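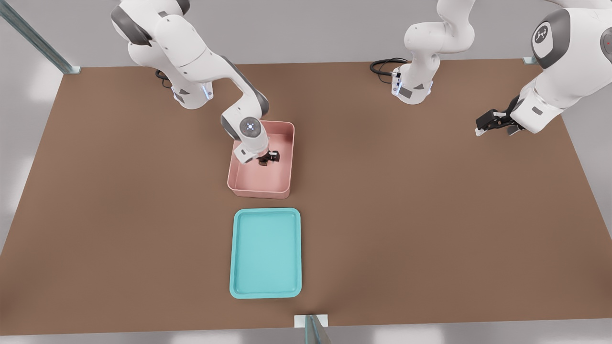

Prarnutine Laptop Refresh: Progress Report to the Lendero Fund

January 23, 2020

1. Status

The refresh replaces the older notebooks at the Kirik and Fakir sites with a single convertible model. Of the 697 units in the approved plan, 298 have been imaged, tagged and handed to staff. All of these went to Kirik. The Fakir rollout has not started and remains scheduled for the second phase, which closes in July.

Spending is within the approved budget. No change to the total is requested in this report.

2. Hardware

The selected model has a 14-inch touch display, 16 GB of memory and a 512 GB solid-state drive. Memory is soldered and cannot be upgraded later, so the 8 GB version was dropped from the order before purchase. The drive can be replaced after removing the bottom cover.

Battery life was measured with a looped office workload, screen at 50 percent brightness and wireless on. The test units ran for over 9 hours. The old notebooks could not finish a morning on the same workload. Fan noise under sustained load is higher than we would like, and a firmware update from the supplier reduced it only slightly.
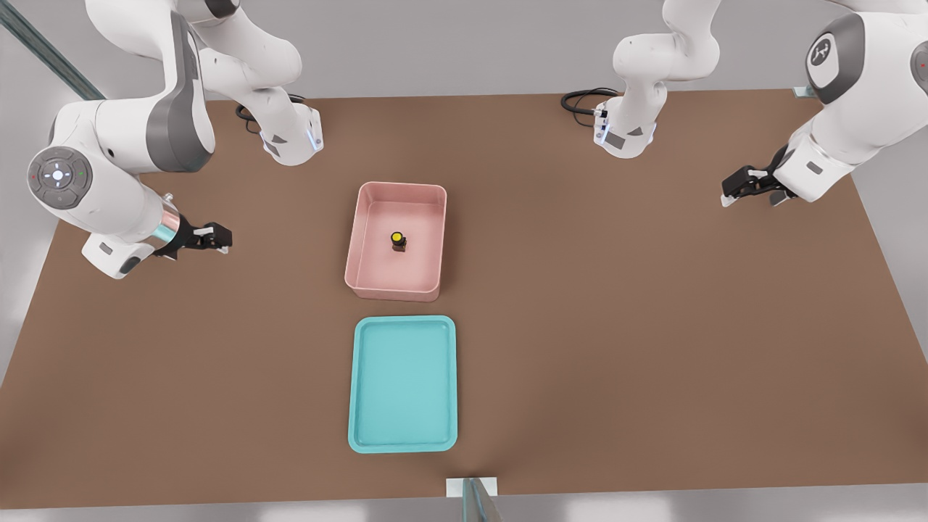 The docking stations have caused more work than the laptops. With two external displays attached, the second display sometimes stayed blank after the laptop woke from sleep. The fault was traced to dock firmware and cleared with the current release. Docks already on desks at Kirik are being updated in place. Docks still in boxes will be updated before they ship to Fakir.

3. Software image

The standard image is now at its third revision. Changes since the last report:

- disk encryption is turned on during setup, before first login
- the pen driver is included and no longer installed by hand
- tablet mode is off by default
- the old VPN client has been removed

One accounting package still fails to scale correctly on the new display. Users of that package have been given an external monitor as a stopgap – the vendor has promised a fix but has not set a date.

4. Open items

Return of old machines is behind schedule. Drives must be wiped before the notebooks leave the building, and the wiping station handles only a few at a time. A second station has been approved and is being set up.

Spare chargers for Fakir have not been ordered. The quote is in hand and the order will go out with the next batch of laptops.

5. Next period

Work will cover the remaining Kirik desks, the dock updates and a small pilot group at Fakir. The pilot will run on the local wireless network, which uses older access points than Kirik. Results will be included in the next report.

Comments (3)

kirik_2ndfloor: Will the dock update reset my monitor layout? Mine came back mirrored.

desk_support: It can. Open display settings and choose Extend. The layout is saved after that.

fakir reader: Please keep the old VPN client until our pilot is over. The new one drops on our wireless.

Contact the project office | © 2020 Prarnutine | Back to top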